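Keeping a two-armed cell running: a maintenance tech on cables, finger pads and the January rebuild

The cell at Plarley is two arms and a beige table against a white wall. It clears and sorts tableware: cups, plates, and whatever people leave on them. The technician who looks after it has been on the job since the cell was installed, and agreed to talk about the upkeep on the condition that we stick to the upkeep.

"People ask me about the software," the technician says. "I don't do the software. I do screws, cables and fingers."

The day starts at 7:15 with both arms powered down. The first check is by hand. Each joint gets a light push in both directions to feel for play, then the grippers are opened and closed with a thumb on the fingers. If one side drags, that gets written in the log before anything else happens.

"You want to do it cold," the technician says. "After an hour of running, everything feels smooth and you miss things. I found a loose elbow housing that way last year. Two of the small screws had backed out by maybe half a turn. The arm was still working fine. It would have been a few more weeks before somebody noticed the plates were landing off to one side."

All the housing screws now have a stripe of paint marker across the head. A broken stripe means a screw has moved. The marker was a suggestion from Ó Dálaigh, the integrator that built the cell, and the technician was skeptical at first because the paint looked messy on the first unit. They switched to a thinner pen.

The part that takes the most attention is the cabling. Each arm has a camera near the wrist, and each camera has a cable that has to reach the base without getting pinched or pulled. The cables are left in a loose loop along the outside of the arm.

"Everybody who visits wants to tie those down," the technician says. "I understand it, they look untidy. We tied them down in the first month. The wrist rolled over, the tie held, and the connector took all the load. That was one camera gone. Then we did the same thing on the other arm, which I'm less proud of."

The rule now is one fixed point at the mount and one at the base, with enough slack between them for the wrist to go to both ends of its travel. After any cable change, the technician runs the arm through its full range at slow speed with one hand on the stop button and watches the loop the whole way. It takes nine minutes per arm.

The mounts themselves are printed parts. The first batch cracked at the inside corner, where the upright meets the base. Flidudik, which does the printing for the cell, thickened that corner and turned the part on its side in the printer so the layers run the other way. There have been no cracks since, though the technician keeps four spares in a drawer.

"When a mount goes on, the camera has to be calibrated again. No exceptions, even if you swear you put it back in the same place. A tiny tilt up there is a finger width by the time you get to the table."

Calibration is done with a flat target laid on the table in several positions. The arm looks at it from each side, and the software gives back an error figure. The technician will not release the cell until both arms pass two times in a row. On a good morning that is twenty minutes. After the January rebuild it took most of an afternoon, and the cause was the table. One leg had been bumped when the arms were lifted out, and the whole top was sitting slightly low at one corner.

"I had recalibrated three times before I got a level out. The level should have been first. It's first on the sheet now."

The rebuild came after 1,899 hours on the counter. The plan had been to wait until 2,000, but the left gripper had started to close unevenly and there was a gap in the schedule, so both arms came out together. The technician cleaned and greased the gripper slides, replaced both sets of finger screws and swapped one wrist cable that had a soft spot in the jacket. Nothing inside the joints was opened. That work goes back to Ó Dálaigh.

Fingers are the main wear item. They meet the table, the rims of plates and sometimes each other. The technician inspects them under a lamp once a week and is relaxed about marks on the outside.

"Scuffs on the corners don't matter. Scratches down the long edges don't matter either. What I look at is the inner face, where it touches the plate. If that face isn't flat, a plate will pivot when you lift it. And I look at whether the two tips meet. Close them on a strip of paper and pull. If the paper slides out from the top and holds at the bottom, they've spread."

The longest any pair has lasted is 452 hours. The shortest was 83, and that pair had been fitted with screws that were too long, so the fingers never seated properly. The correct screws now live in a bag taped inside the lid of the finger box. Fingers are always replaced as a pair, and the old pair is kept until the new one has been through a full shift.

Thin plates are the hardest on alignment. A cup gives the gripper some room for error, but a plate has to be taken near the rim, and the fingers have to come in at the right height. The technician uses the same few pieces for every test after a service: a dark cup, a couple of plates and a gray block. A crumpled tissue gets used too.

"The tissue is a good test," the technician says. "It's light, it's never the same shape twice, and if the gripper is sticking even a little you see it when it's supposed to let go. A block won't show you that. The block is for checking that the grip is square."

The test pieces stay with the cell and are not to be used for lunch. There is a label on the bin about this.

Cleaning is simple. The arms are wiped with a barely damp cloth and the grippers with a dry brush. Camera lenses get a lens cloth and nothing else. The technician had one lens go cloudy from a spray cleaner and has banned sprays from the room. The floor under the table is the part that still needs work. The thin wires down there are due to go into a covered channel from Ornar, which has been ordered in the wrong length once already.

Asked what a new technician should learn first, the answer was the log. Every change goes in it, including the ones that were undone ten minutes later.

"I've gone back six months to find out which way round a bracket was - and it was in there, in my own handwriting, and I'd forgotten the whole thing. So write it down. And look at the wrist camera picture every morning, the live one. You can see both fingers in it. If they're not where they were yesterday, stop and find out why."

The cell was back in service at the time of our visit. The next finger change is expected in the spring, and the technician is hoping to have the floor channel in before that.

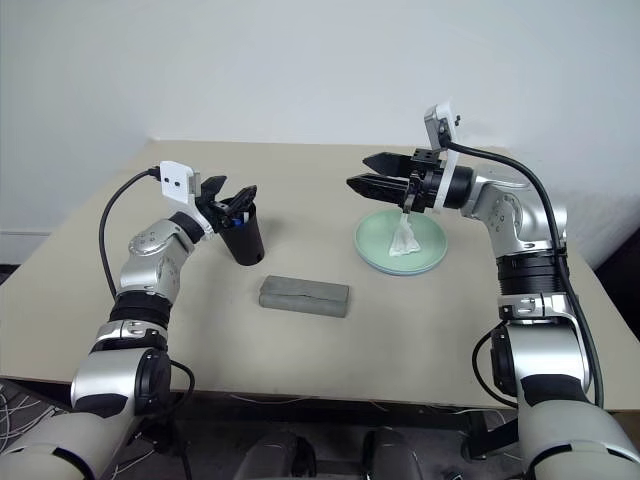
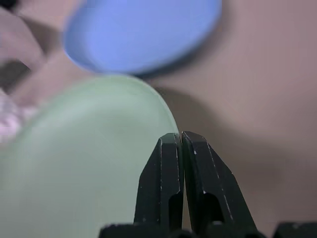 The two arms at the table with the cup, block and plate (first picture), and the gripper fingers at the rim of a green disc, from the wrist camera (second picture).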